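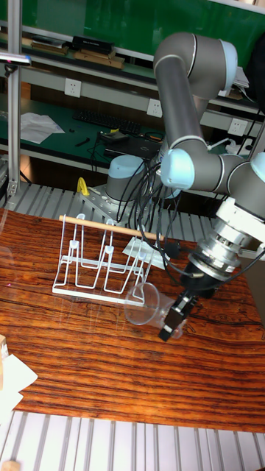 The planner should be allowed to fail early and say so, one reader wrote in response to the first part of this interview, and the reader asked why the software team at Zarnden had waited so long to let it. The question was put to the team's lead engineer when the conversation resumed at the company's offices in January.

"It is a fair criticism," the engineer said. "For the first year we treated a failed plan as an error in the program. The planner would keep searching until it hit the time limit, and then the operator would see a red box with no explanation. We had written it that way ourselves."

The planner is one part of Follar, the motion and control package that Zarnden maintains for research arms and light industrial arms. The current release separates the search for a path from the decision to attempt one. A short check, limited to 800 milliseconds, tests whether the requested grasp can be reached at all and whether the arm can leave that position with the object in hand. If either test fails, the request is returned with the name of the constraint that could not be met.

According to the engineer, the second test matters more than users expect. "People think about getting to the object. They think less about the way out. With thin wire racks, and with anything you can see through, the approach may be perfectly good and the exit may pass straight through a rail that the map does not contain."

Clear objects remain a difficulty for the perception side of the package. Depth sensors often return the surface behind a transparent cup, and the resulting point cloud has a hole where the cup should be. Follar now passes such regions to a separate module, Zoubi, which estimates an outline from the color image and marks the enclosed volume as uncertain. The planner may enter an uncertain volume only with the fingers, and only at reduced speed.

"We do not claim that Zoubi knows where the cup is," the engineer said. "It gives us a region and a level of confidence. The controller has to be written so that this is enough." The gripper closes under a force limit, and the finger position at contact is used to correct the estimate before the arm lifts.

The team tests these functions on a fixed set of 36 tabletop tasks, most of them placing and removing household items. Each task is repeated after every change to the planner. The set was enlarged by 6 tasks last fall - all of them involving racks or narrow slots - after users reported that the earlier collection was too forgiving. Results are kept in Wasari, the logging tool that accompanies the package, and can be replayed step by step alongside the joint commands.

Asked whether users read the logs, the engineer was cautious. "Some do. More often they send them to us. We would like the message on the screen to be good enough that the log stays closed."

Cables are still handled outside the software. The collision model covers the links, the gripper and the mounting plate, and users are advised to add a margin by hand wherever a cable hangs free. A proper cable model has been discussed for 2 releases and postponed in both. The engineer described it as a matter of staffing, and declined to give a date.

On the reader's broader point, the engineer agreed that early refusal should have been the default from the beginning. Existing installations will keep the former behavior until an administrator changes the setting - a decision made at the request of laboratories with experiments in progress.

"They have scripts that depend on the timeout," the engineer said. "We would prefer that they did not, but we are not going to break them in the middle of a study."

The third part of the interview will cover the controller interface and the plans for supporting two arms on a single table.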